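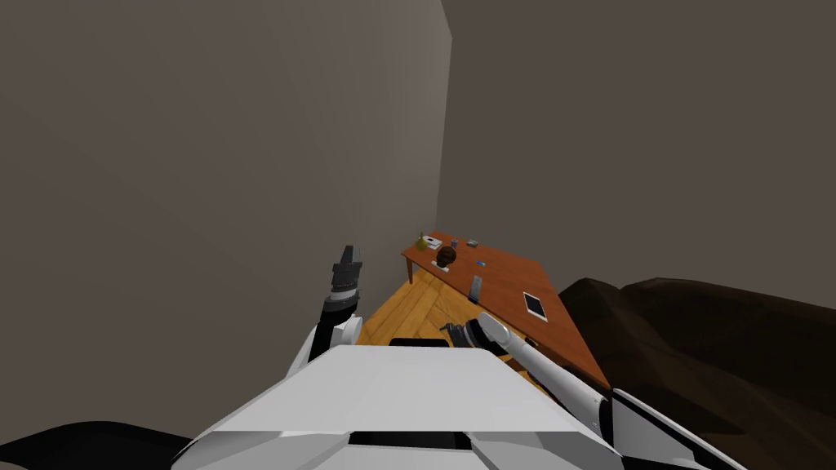 Test room, both arms in view, table ahead.

Section 2: Comparing grippers in the simulator

Okay, this is the part I like best! Before you start, load the Clemamton room and let it settle. I do all my gripper trials in here (the real arms at Alden are booked most of the day), and it's plenty good for picking a favorite.

1. Open the Fulevar panel and set the step limit to 900. Short runs make every gripper look great.

2. Type 121 in the seed box. Any number works, but keep the same one for both grippers or you're comparing two different tables.

3. Switch to the wrist view and open the fingers all the way.

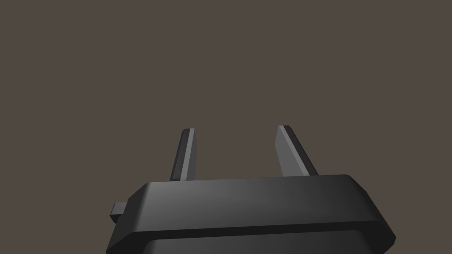

4. Close them slowly, then open them again, and watch whether both sides move together. If one lags, lower the closing speed and try again before you blame the gripper. I've lost whole evenings to that one.

5. Run 10 grasps and save the log.

Note: the wrist view doesn't show you much of the room, so I keep the head view open in a second window.

Caution: don't swap grippers with a run still going. The controller hangs on to the old finger lengths and your next grasp will be way off.

6. Move to the other wrist view and check for arms crossing paths.

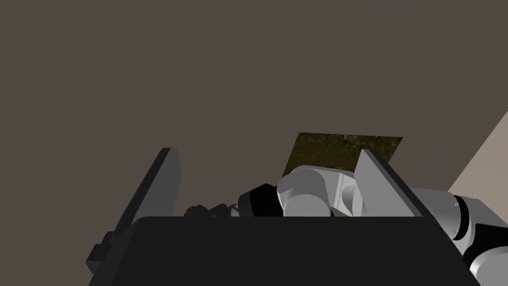 Theerawat Siriwan wrote in to say he'd pause the run at step 6 and send both arms home before the second gripper goes on. Fair point, and I do it his way now. The Home button is under Sukprasert tools, bottom of the list.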